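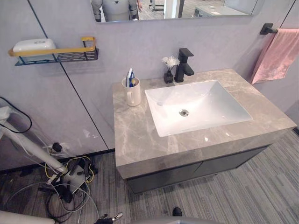
Black tap, marble-patterned top. Still my favourite corner of the flat.

Blog > Gadgets > Phones

So I've gone and done it. After four years with the same phone I have finally moved on, and I've been putting off writing this because I know at least two of you are going to say you told me so (hello Gunther).

The old one wasn't broken, mind you. The screen had a hairline crack in one corner from the time I dropped it getting off the bus in Prostley, but you only noticed it if the sun was out. What did for it was the battery. By the spring I was leaving the house at 100 per cent and hitting 25 by lunch, and all I'd done was read the news and argue with Ehab about football. Then the updates stopped. I got a cheerful little message saying my phone had received its final version, thanks very much, and a week later my banking app started nagging me about it.

My first plan was a new battery. There's a repair counter in Nurkstead, the one in the arcade next to the key cutter, and the chap there quoted me 60 quid with a wait for the part. Fair enough, I thought, but a fresh battery in a phone that gets no more updates felt a bit like putting new tyres on a car that's failed its MOT. I said I'd think about it and went for a coffee.

Then I made the mistake of looking at what new phones cost. 900 pounds! For something I mainly use to look up train times! I know you can spread it over a contract, and I did sit there working out the monthly sums on the back of a receipt, but every deal I looked at ended up costing more than the phone does if you just buy it. And some of them put the price up every April whether you like it or not. Trí Đặng at work has one of the big shiny ones and let me play with it for an afternoon, and yes, it's lovely, the camera is miles better than mine, but I couldn't get my thumb across the screen. I have small hands. I gave it back feeling slightly relieved.

In the end I bought a refurbished one, two years old, for 203 pounds including postage. It came in a plain brown box with a cable and no plug, so dig out an old charger if you're thinking of doing the same. There's a faint scuff on the back near the camera and otherwise I can't fault it. The battery health reads better than I was expecting and it gets me to bedtime with plenty to spare, even on days when I've had maps running.

Moving everything across was the bit I'd been dreading. Photos were fine, contacts were fine, messages took three goes. The first time it got nearly to the end and then just sat there. Nam-gil Choo (who fixes all our computers whether he wants to or not) told me to plug both phones in, turn off the Bluetooth headphones and leave them alone, and off I went to cook tea, and when I came back it was done. The one thing I lost was my voice memos, so if anybody has sent me directions to the allotment in Indholm by reading them out loud to me, I'm going to need them again. Sorry.

Things I miss already: the headphone socket. I've got an adaptor, but it's tiny and I've mislaid it twice in a fortnight. Also the little light that used to blink when I had a message. Why did they all get rid of that? It was the most useful thing on the whole phone and it can't have cost more than a few pence.

Things I don't miss: carrying a power bank the size of a brick, and turning my screen brightness down to nothing so I could get home with a ticket I could still show the guard.

The old phone has gone in the kitchen drawer for now. Ehab reckons I should trade it in, but the best offer I've seen wouldn't cover a takeaway, so I might wipe it and use it as a radio in the shed. If you've done something clever with yours, put it in the comments. And if you know of a case with a proper loop for a wrist strap, I'm still looking, the one I ordered was the wrong model and has to go back to the post office before they shut at five.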